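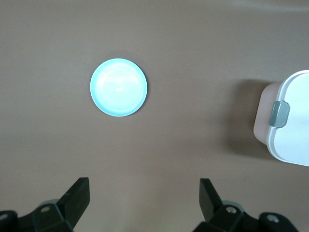 Fig. 1. Small plate, pale turquoise, and the lidded container to its right.

Manuals > Kitchen and Table > Perska > Lunch Box and Plate Set > Section 3
Filed under: Set-up and Daily Use
15 January 2023 | Text: Arnout Van Acker, checked by Sem Dekker

3. SETTING OUT, FILLING AND CLOSING

This section covers the rectangular lunch box and the small round plates. For the cutlery roll, see Section 4. For spare seals, see Section 6.

3.1 Before first use

1. Remove all packing paper, including the strip folded under the lid seal.
2. Open both end clips and lift the lid straight up.
3. Pull the seal out of its groove. Start at a corner and use a fingertip. Do not use a knife.
4. Wash the base, the lid, the seal and the plates in warm water with ordinary washing-up liquid.
5. Rinse, then stand the parts on edge until dry.
6. Press the seal back into the groove, corners first, then the long sides. The seal must lie flat all the way round.

Note: A faint smell from a new seal is normal. Leave the seal out of the lid overnight if it persists.

3.2 Setting out

Work on a flat table with enough room to lay the lid down next to the base.

1. Place the box with one long side towards you. The clips are then at your left and right hands.
2. Place a plate on each side of the box. The plates are the same shape and either may be used on either side. Where two people share a set, keep one colour each.
3. Leave a hand's width between the box and each plate so that the clips can swing down freely.

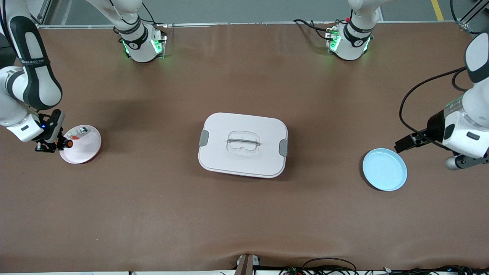
Fig. 2. Box in the middle with a plate on each side. The lid is on; the grey clips are on the short ends.

Note: The handle in the lid is transparent and sits in a rounded recess. It can be hard to find by eye under strong light. Feel for the recess with your thumb.

3.3 Filling

1. Put dry food in first, against the short ends. Put moist food in the middle.
2. Fill to no higher than 9 mm below the rim. Food above this level touches the lid and may lift the seal.
3. Wipe the rim with a dry cloth. Crumbs on the rim are the usual cause of a leaking box.
4. Let hot food stand with the lid off for about 10 minutes before closing.

CAUTION: Do not close the box over steaming food. The lid pulls down as the air inside cools and may be very difficult to open. If this has happened, see 3.6.

Dressings and sauces are best carried in their own closed tube, packet or pot and opened at the table. Oil does no harm to the base, but it works its way under the seal and is tedious to remove.

3.4 Closing

1. Lower the lid level onto the base. It fits either way round.
2. Press with a flat hand at the centre of the lid, then at each end.
3. Swing up one clip until it clicks. Hold that end down and close the other.
4. Check the seam between lid and base. It should be the same width along both long sides. If it is wider at one side, open both clips and begin again at step 1.

Note: The clips need firm pressure when new. They ease after a few weeks of use. Do not grease them.

3.5 Carrying

1. Lift the handle out of the recess by its middle.
2. Take the weight slowly and check that both clips stay shut.
3. Keep the box level. The seal holds back moist food but is not intended for soup or other liquids.

CAUTION: The handle is for carrying the box by itself. Do not hang a bag from it, and do not carry stacked plates on top of the lid.

The plates are carried separately. Stack them face up with a sheet of kitchen paper between them -- the rims mark each other if they rub. The Driltum bag sold for the earlier set is too narrow for the present plates.

3.6 If the lid will not open

1. Open both clips fully.
2. Stand the box in warm, not hot, water up to half its height.
3. Wait 3 minutes.
4. Press down on one corner of the lid while lifting at the corner diagonally opposite.
5. If the lid still holds, repeat with fresh warm water. Never prise at the seam with a spoon or blade.

3.7 Daily cleaning

1. Wash the box and plates by hand, or place them in the top rack of the dishwasher. The seal is always washed by hand.
2. Use a soft brush in the handle recess and behind the clips.
3. Use the same brush on any plate with rings in its centre, working from the middle outwards. Starchy food dries in the grooves.
4. Store the box with the lid resting loosely on the base and the clips open.

Stains from tomato or curry fade if the base is left in daylight for a day or two. Scouring powder removes them faster but leaves the surface dull, and a dull surface stains again sooner.

Changes to this section: step 3.4.4 reworded after a query from Heino Ozoliņš. The warm water method in 3.6 replaces the one printed in the May issue, where the box was turned upside down. Users holding that issue should strike out the old 3.6.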